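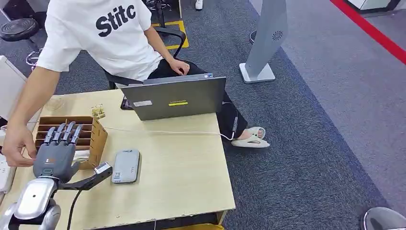 Operator at the laptop with the left hand on the palm of the robotic hand; power bank on the table by the thumb.

Gosell Hand Kit - Tabletop Release

Summary
The Gosell Hand Kit is a rental package for teams that want to record short tabletop manipulation sessions with a multi-fingered hand. Stutcombe supplies the hardware, the recording software and the session template. This file covers the recordings that ship with the kit and the steps needed to load them.

Status: in use. Last revised in April.
Maintainer: Segundo Salazar
Review and annotation: Lahcen Mahrous

Contents of the release
sessions/ - 100 recorded sessions, one folder each
calib/ - hand and camera calibration, one file per mounting
labels/ - contact and grasp annotations in plain CSV
tools/ - loader, viewer and trimming script
LICENSE.txt

Each session folder holds a head-view video at 30 frames per second, joint positions sampled at 100 Hz, and a notes file typed by the operator. Video and joint data share a clock. If the two drift, run tools/resync before anything else; the loader does not check.

Tasks
Sessions use small everyday objects on a table: power banks, cables, card boxes, lids. The operator stays within reach of the hand and may touch it to set a start pose or check finger compliance. Stretches with human contact are marked "assist" in the labels and are excluded from the default split. To include them, pass --keep-assist.

Installation
1. Unpack the archive to a local disk. Network drives work but the viewer stutters.
2. Run tools/setup and point it at the sessions folder.
3. Open any session with tools/view followed by the session number.
4. Compare the joint trace with the video for a few seconds. A constant offset means the wrong calibration file was picked.

The kit hardware is not required for playback.

Rental terms
The kit is leased by the month from the Lilport office. A lease includes the hand, wrist mount, power supply, spare fingertip pads and one remote setup call. Payload in the fingers is limited to 500 g. Heavier objects trip the current limit and the hand opens, so keep fragile items low over the table.

Known issues
- Labels for thumb contact are less reliable than those for the fingers. Thin objects lying flat are the worst case.
- Background activity was not controlled. Other people and equipment may appear in view.
- Loose cables on the tabletop confuse the automatic object mask. Masks in the affected sessions were redrawn by hand, but edges are coarse.
- The viewer closes without a message if a notes file is missing. Create an empty one as a workaround.

Privacy
Operators gave written consent to recording. Audio was not captured. Requests for removal go to the maintainer and are applied in the next release.

Citation
Salazar and Mahrous, Gosell Hand Kit, Tabletop Release, Stutcombe.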